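Brick build day, part two! The long brown piece is finally together and I'm so happy with it
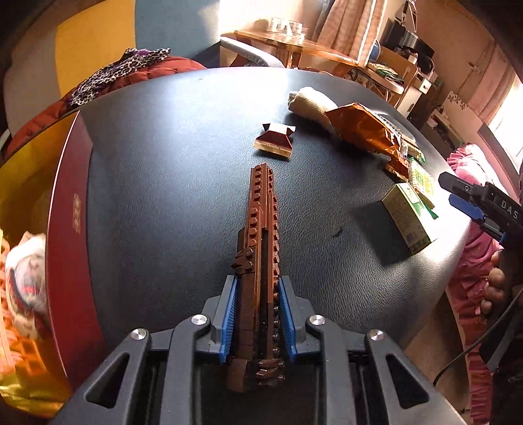
Started this with Ayodele back in February and we keep stealing evenings for it (snacks mandatory).

The studs along the top are my favorite part. I mixed reddish brown with dark brown and it looks so much like old bark!!

Sorting is the slow bit. My bin has 3,000 pieces and I swear every one I need is at the bottom.

Ulises asked if it's going to be a tree or a dragon. Still deciding! Leaning dragon.

Next up is the other half, 29 steps in my notebook. Clearing the snack wrappers off the table first, then more bricks!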